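Friday, May 14, 2021
by Pacita Layug
Filed under: Home days, Bits and bobs
2 comments

Woke up before the alarm with a sore hip and a plan, and lay there going over the plan so long that I could have had half of it done. The plan was the back room. The plan has been the back room since the weather turned, and every morning I find some reason to do the windows or the mail first. Today I got up, put on the awful pants with paint on the knee, and went in with my coffee before I could talk myself into anything else.

I don't know how a room gets like that. I mean I do, I did it, but I couldn't tell you when. The long table was all the way covered. There was the sewing I gave up on at Easter, a lamp with no plug, a stack of seed catalogs, the heating pad, and a shoebox of Mom's that I open every time and then close again (I opened it. I closed it.). Under all that was the table, that nice light wood, which I had honest to goodness forgotten was light. I gave it a wipe with the Plirex stuff Haris swears by and it came up lovely, and it smells like an orange that went to college. He buys it two bottles at a time from Khosravi's and leaves one at my place without saying anything, like a cat leaving a mouse.

So the table took me until ten or so. Then breakfast, finally. Toast, the last of the apricot jam, and I ate it standing in the doorway so I could admire my table. There was a bird in the gutter making a racket the entire time and I never did see what kind.

After breakfast I started on the shelves, and that's where the day went sideways, because the shelves are where the blocks are.

I should say for my own sake, when I read this back some day, that there are a LOT of blocks. There's the set from the yard sale on Joven Street, there's the set the twins outgrew, and there are strays that came in the bottom of bags with other things. For years I've been tossing them all in together, thinking I'd sort them when I had a minute. And now Haris's niece is coming in July with her two little ones, for a whole week, and the older one is a builder. He does not want dolls or trucks or the tablet. He wants to sit on a floor and stack things and have you not talk to him. I love that kid. So this year I want him to have proper sets, with the pieces that go together kept together, so he isn't stuck with a tower that leans because I mixed up the sizes on him.

I spread a sheet on the rug and tipped everything out, and it made the most tremendous noise. Haris called right at that moment and asked if I'd fallen. I told him no, I'd dropped the blocks, and he said all of them? and I said yes, on purpose, and there was a pause. Then he said he'd come by after lunch.

Sorting is my favorite kind of work if I'm being truthful. I put the radio on low and got down on the cushion and went by color first, which was a mistake, and then by size, which was another mistake, and then by color AND size, which is how I should have started. The yellow ones are easy, there are only the arches. The blue ones are chewed (the dog, may he rest). The plain ones I put straight in a pillowcase to go over with sandpaper another day. And then there are the reds and the greens, which I've been calling the same set all this time, and they aren't the same shape at all! The reds are longer and skinnier. I must have had them in my hands a hundred times. You put one of each next to each other and it's plain as day, and I've been scolding grown adults for building crooked walls with them.

I say red. Haris says brown. I'd call it a brick sort of red and I'm sticking with that, but if I hold one up next to the coffee can I can see where he gets it. The greens we don't argue about. Dark green, like a pool table or a good winter coat.

Lunch was the soup. It's better than it was Tuesday -- I put in the rest of the carrots and a spoon of vinegar. I ate it too hot because I wanted to get back in there, and now the roof of my mouth is all rough and I keep poking at it with my tongue.

Haris turned up with rolls and a bag of those little hooks, and stood in the door and said "well, I can see the table," which from him is practically a parade. He wanted to know what was going where. I had an answer ready, for once. Baskets on the bottom shelf for the little ones' things, sewing up top behind the door where it can think about what it did, and the blocks wherever I'm working on them until they have boxes. He measured the shelf with his tape and wrote the number on his hand. Then he wanted to measure it again because he'd written it on the hand he washes dishes with. I don't ask.

We had a good long talk about boxes. He thinks lids. I think no lids, because a lid is one more thing for a child to lose and for me to step on. He said dust. I said they'll be played with. He said for one week a year they'll be played with, and that hurt my feelings a little, though he's right. I've been up to that room more this spring than in the last few years together, and it would be nice to have a reason to keep going up. Maybe the neighbor's girls would come over. I keep meaning to ask their mother and then it's dinnertime and I don't want to bother her.

Anyway we ended at one lid, for the small stuff, and open tops for the rest. He priced the clear ones at Khosravi's and came back with a face. 56 dollars for the set of four, and they crack! I said we have perfectly good containers in this house and they don't all need to match. He said I'd said the opposite about the bathroom. True. I was younger.

The big gray bin is a case in point. I'm fond of it. It's ugly as a boot, with scratches all up and down the panel across the inside and a big ragged patch where it's worn down dark, and the floor of it is nothing but smudges and scrapes. There are two little holes in the bottom as well, and Haris is of the opinion that a bin with holes in it isn't a bin. I told him a block isn't going to get out through a hole that size, and neither is a marble, I'd bet, though I'm not going to test it with the good marbles. He went at it with the Plirex in his mind, I could see him looking around for the bottle, and I said leave it. Some marks are just what a thing looks like. You could scrub that panel from now until Christmas and all you'd have is a clean scratch.

I like that it has the panel, too. You get a skinny bit behind and a big roomy part in front, and the big part is so nice and low on one side that you can see what you've got without leaning over and putting your hair in it. There's a strip of something clear and shiny along one of the seams inside, tape I think, and he picked at that as well until I gave him a roll to butter.

Around three the light got good. That room only gets it for an hour or so, it comes across past the Tarmont water tower and in over the sill, and everything in there looked better than it deserved to, me included. I made tea. We didn't do anything for a bit. He told me a long story about a man at work and a parking space, and I lost the thread partway through and had to nod from there on out. He knew. He finished it anyway.

Then he had to go, he had the car at the shop until five and a ride waiting, and I went back in by myself meaning to stop. I did not stop. I did the drawer! The entire drawer! I found the good scissors, a key to nothing, the instructions for a slow cooker I gave away, and a photo of Pop squinting on somebody's boat with 1491 painted on the side of it in big white numbers. I have no idea whose boat. I've stuck it on the fridge and I'll ask my brother when he calls, if he calls.

My knees are telling me about it now. I had a bath and I'm in bed with the lamp on and the window open a crack, and somebody down the block is frying onions at nine at night, bless them. I haven't dealt with the sheet on the rug. Most of the yellow arches are still out there. But there's a table, and a shelf with hooks, and I know at last which blocks go with which. I'm doing the red and green ones first. If I start with those I get the bossiest part over with, and the blue can wait until I decide how I feel about the teeth marks.

Oh, and Haris left his tape measure, so he'll be back.

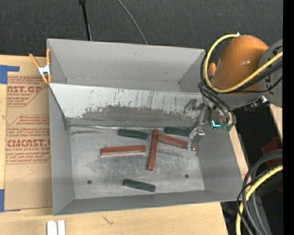
For tomorrow

Call the dentist back. Vinegar, string, the thick sandpaper. Get the arches up off the rug before anyone steps on one. Ask next door about the girls.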